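Tutov Adds Pale Tabletops to Its Vitisstead Range

16 February 2019 — Tutov has added 12 new tabletops to Vitisstead, its line of tables for homes and small offices. All of them come in light colors with a matte finish, and orders are open now through the Jaiswal showroom.

Customers had been asking for a paler top with a grain that still shows. The new finish has a soft sheen and is meant for rooms where a glossy table throws too much glare — kitchens with big windows, mostly.
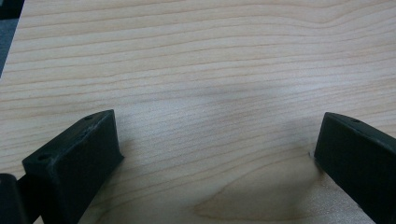 Grain patterns differ from one top to the next, and buyers who want a particular look can choose their own at the showroom. Each top ships with a set of felt pads and a care sheet. Legs are sold separately and come in 2 heights.

The first run is limited to 300 tops. Plusell will handle delivery, and a second run is planned for July. Tops from the earlier Vitisstead line stay on sale while stock lasts, and the existing legs fit both.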